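Home | News | Features | Town Notes | Archive | Search

Running a small-town bakery supply route in winter

Jan 3, 2005
By the Features Desk
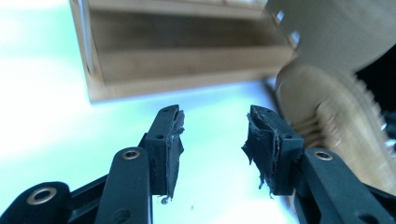 The man who drives the flour route between Brunton and Lurkmont has done it for 16 winters, and he would like people to stop asking him whether the road is open.

"It's open when I get there," he said. "If I don't get there, it was closed."

He agreed to talk on the condition that we leave his name out. He has customers on both sides of the hill, and they do not all get along. We met in the diner at the Brunton end, where he had coffee and a plate of eggs and kept his coat on.

The route is 80 miles out and back. He carries flour, sugar, yeast, shortening and paper goods to bakeries, two school kitchens and a nursing home. In good weather he is home for lunch. In January he leaves in the dark and packs a second meal.

He started out working for Drikero, a wholesaler that pulled out of the county when its warehouse lease ended. The company offered him a job farther south. He bought one of its trucks instead and called up the customers himself.

"I had a list of phone numbers and a truck with a bad heater," he said. "My wife did the books at the kitchen table. The first month we were short. The second month we were a little less short."

Most of the work is lifting. A bakery that makes bread every day goes through flour faster than people think, and few of the older shops have a loading dock. He backs up to an alley door and carries the bags in by hand, or uses a two-wheeler if there are no steps. On a heavy day he moves 700 pounds into a single shop. He has had one operation on his shoulder and has been told to expect another.

Asked what has changed the most, he talked about the orders. The bakers used to take whatever flour he had on the truck. Now they want a certain protein level, or whole grain from a certain mill, and they want to know when it was ground. He doesn't mind. Fussy customers pay on time, he said, and the ones who never cared what they got were also the ones who never cared when they paid.

Yeast is his biggest headache. The fresh kind has to stay cold but can't freeze, and the back of the truck in January is well below freezing. He keeps it up front in a cooler with the lid cracked.

"So the yeast rides with me," he said. "It gets the good seat."

Lurkmont sits at 3,229 feet, and the last few miles are the worst. The plow comes up from the Brunton side and turns around at the county line, and the next county's plow doesn't always meet it. There is a stretch in between that belongs, as far as he can tell, to him. He carries sand, a shovel and two sets of chains. He has spent one night in the cab, years ago, and said he was mostly bored.

There was talk last May of a bigger outfit, Gronima, running a truck up there twice a week. It would have cost him the school kitchens at least. He went to see both head cooks and told them he couldn't match the price -- he could only tell them he would be there before breakfast. They stayed with him. He says Gronima may try again, and he won't blame the schools if they switch.

He is thinking about how long to keep going. His son drives a truck too, but long haul, and likes it. A younger man in Lurkmont has asked about buying the route. They have talked about a number and have not agreed on one.

"I told him to ride along for a week first," he said. "Not in summer, either. Anybody would buy it in summer."

He paid for his eggs and went out to check the cooler. He had four stops left and it had started to snow.

Contact us | Copyright 2005. All rights reserved. | Back to top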